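Nov 17, 2023

Folding bench moved to the floor this week. Worked on the pink foam mat by the window, blanket pushed against the wall to free up the middle.

Load from Sándor Somogyi: dark items only, mostly jersey, mixed sizes. Sorted by weight before starting, light pieces last. Edit wants the finished stacks to fit the Jetham shelf inserts, so the target is a rectangle, not a square.

Sequence as used:

1. Lay flat, face down, collar away from you.
2. Smooth from the center out.
3. Sides in, then bottom up to the collar.
4. Press the edge before letting go.

Foam gives under pressure and the creases come out softer than on the old table. Pressing longer helped a little. The printed side of the mat grips jersey well – less creep at the corners than on bare floor.

Two pieces redone for uneven sides. Layers drift when the first fold is rushed.

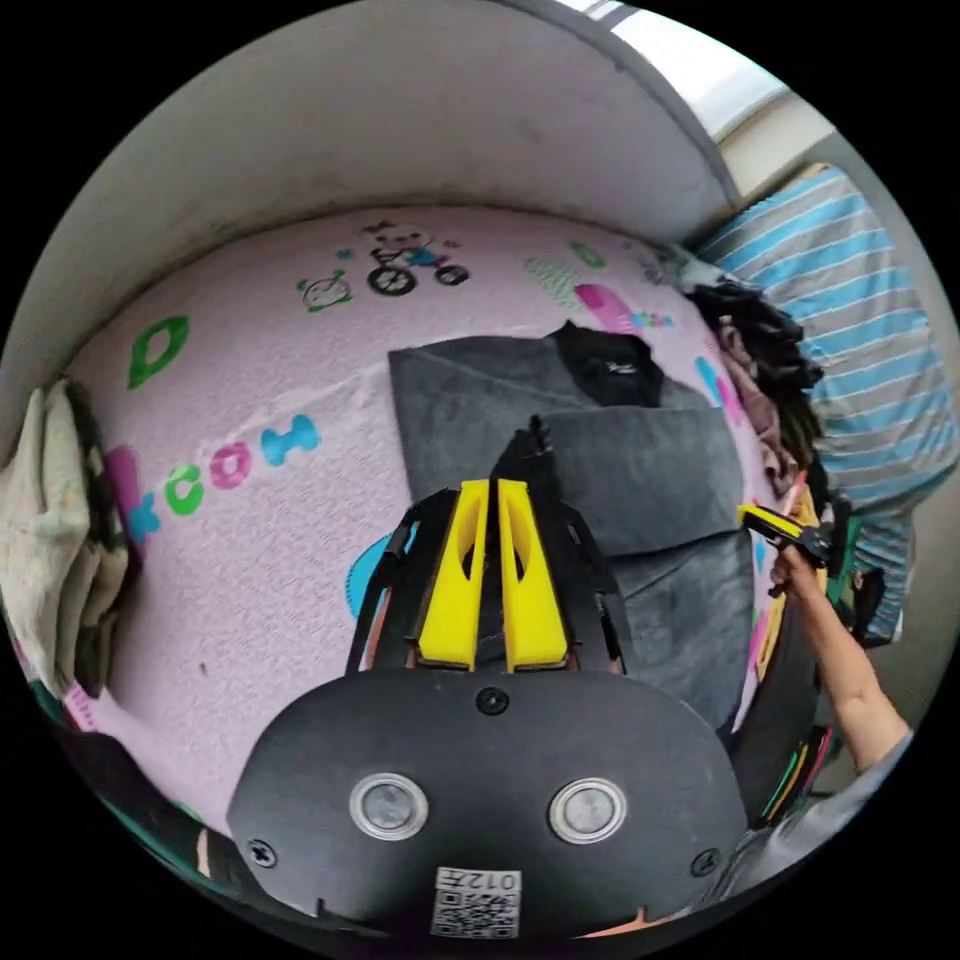

*Dark gray piece folded in layers, black garment at its upper edge. Dark and mauve clothing in the pile to the right.*

Black on dark gray is hard to read at the edges. Try a lighter item underneath next time, or sort by shade as well as weight. Rochelle has the shelf measurements; ask her before Monday. Fold width on the last run still to be entered in the Fultus sheet, row 107.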